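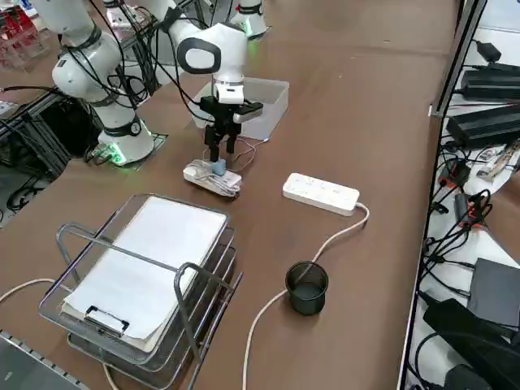 New paper from our group, out today. We looked at how a soil fungus moves copper along its threads and where the metal ends up.

Short version: it gets parked in the cell wall, bound to a small protein we've called ralteo. Leonidas Raptis solved the structure — 148 amino acids, with 2 copper sites. 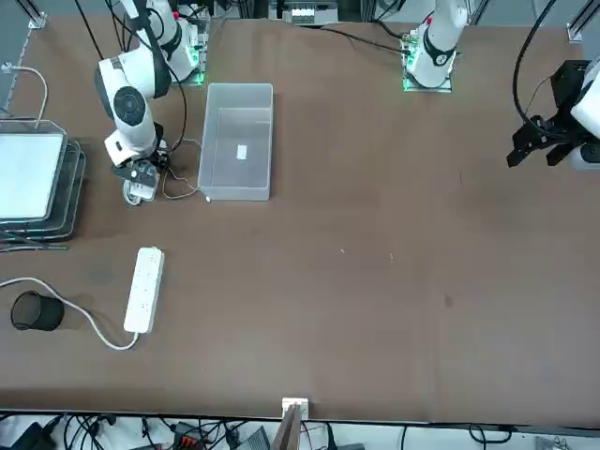

Samples came from old mine tailings at Karras, collected in May. Strains from the clean site at Follitz carry the same gene but barely switch it on.

We don't know yet if it works outside the lab. Field plots are next.

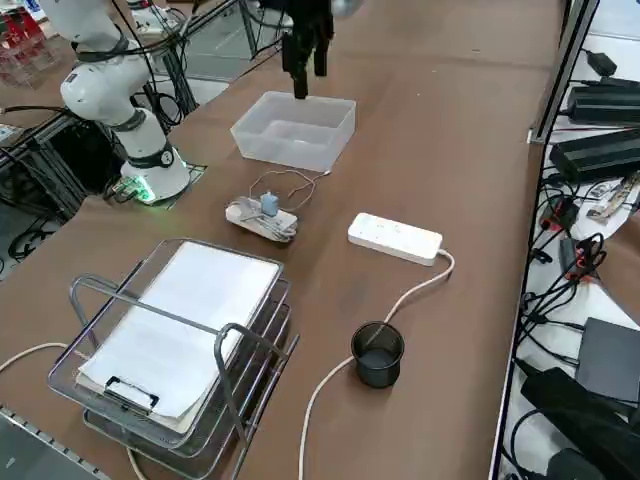
Long bench with the two arms.

Data and code are linked in the paper. Questions welcome.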